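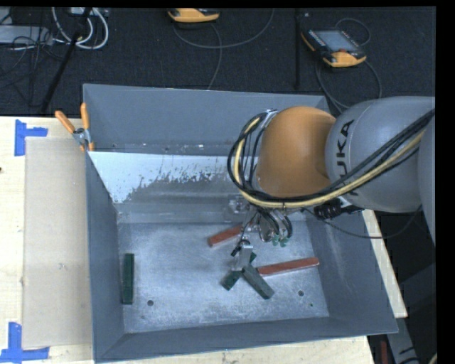 Squeaky floorboards in a rented upstairs flat, is there anything I can do without lifting the carpet?

Posted by kudham_kettle

Hi all, hoping someone can help before I lose what's left of my patience. I moved into an upstairs flat in January and the floor in the hallway squeaks like mad. It's the stretch between the bedroom and the bathroom, so of course it's the one bit I need to walk on at 3 in the morning. The lady downstairs has been very nice about it but she has mentioned it twice now, and I can tell she's being polite.

The carpet is fitted and fairly new, and the letting agent (Trelto, if anyone else has had dealings with them) said I'm not to pull it up. They did say I could "carry out minor remedies at my own cost", whatever that means. I've tried talcum powder, which I read about somewhere, but with a carpet in the way all I did was make the hall smell like a baby. I've also tried walking along the skirting board with my back to the wall, which works quite well but I feel daft doing it.

The building is old, I think the boards are the original ones, and the noise is worse when the heating has been on. There's one really loud spot right outside the bathroom door and then a sort of general grumbling either side of it. Is there any way to fix this from above? I can use a drill but I wouldn't call myself handy.

Thanks in advance!

mac_na_mona

You can do it through the carpet, yes. I did my mum's landing this way and it's still quiet.

What you want is a kit with the snap-off screws. You find the joist, put the screw through the carpet and the board and into the joist, and then you rock the head with the little tool until it snaps off below the surface. The carpet closes up over it. Mine came from Mac Mathúna, the ironmonger's near us, but any decent hardware shop will have something like it or can order it in.

Finding the joist is the fiddly part. Look at the direction of the boards first if you can see them anywhere (under the bath panel, inside a cupboard, wherever the carpet stops). The joists run across them. Then knock along the floor with your knuckles and listen for where it goes from hollow to dull. Stud finders are a bit hopeless through thick underlay, I tried a Cikley one and it beeped at everything including me.

A few things I'd do differently if I was starting again:

Part the pile with your fingers before you drive the screw in, and go slowly. If a loop or a thread catches on the screw it will pull a run in the carpet and you won't get that back. If yours is a loop pile I'd be very wary of doing it at all.

Find out where the pipes are. You said it's worse when the heating is on — that makes me think there might be a pipe run under there, and outside a bathroom is exactly where I'd expect one. Have a look where the radiator pipes go into the floor and work out which way they head off. If you can't tell, don't drill. A squeak is a lot cheaper than a flood through your neighbour's ceiling. Same goes for cables.

Do the loud spot first and then live with it for a few days. I found that once the worst board was held down the ones next to it shut up as well.

And get the agent to say yes in writing. "Minor remedies" could mean a rug for all you know.

hallway_hero21

Just put a rug down mate. Got a thick one in a sale for £15 and can't hear a thing

Uriel Villaseñor

I'm going to disagree a bit with the rug, sorry! A rug will soften your footsteps, and your neighbour may well thank you for that, but the squeak is two bits of wood (or a bit of wood and a nail) rubbing together, and it'll go on doing that whatever you lay over the top. I suppose it depends whether it's the squeak she's hearing or the thump.

I'd try the boring route before buying any kit. Write to the agent, an email is fine, and say the floor is loose and noisy and you'd like somebody to look at it. Don't call it a squeak, call it movement in the floor. I rented for years and "squeak" got me nowhere, whereas "loose board outside the bathroom" got a joiner round in three weeks. He peeled the carpet back from the doorway, put in a few screws, stretched it back on to the gripper rod and was gone before I'd finished my tea. It cost me nothing because it was the landlord's floor and the landlord's problem.

If there's a slow leak from the bathroom that has got into the boards, they'd want to know about that too. I'm not saying there is one, but have a feel of the carpet by the door and see if it's ever damp or smells musty.

The other thing is to wait and see what it does in summer. Old boards shrink when the heating's on and the air is dry, and they swell up again later in the year. My present house is over 100 years old and the stairs practically sing all winter, then they go quiet when the weather turns. You could try keeping the hall radiator turned down a notch and see if that makes any difference, it's free at least.

I wouldn't go drilling into a floor I couldn't see under, but then I once put a nail through a central heating pipe and I've been a coward ever since.

kudham_kettle

Thank you both, and the rug person. I've had a look under the bath panel and there are two copper pipes heading straight for the hallway, so the drill is staying in the cupboard! I've emailed Trelto and used the words "loose board" and "movement". No damp that I can feel. I've turned the radiator down as well and will report back — for now it's back to shuffling along the skirting board.

mac_na_mona

Good call on the pipes. If they do send someone, ask him to do the grumbly bits either side while the carpet's up, he'll only have to come back otherwise.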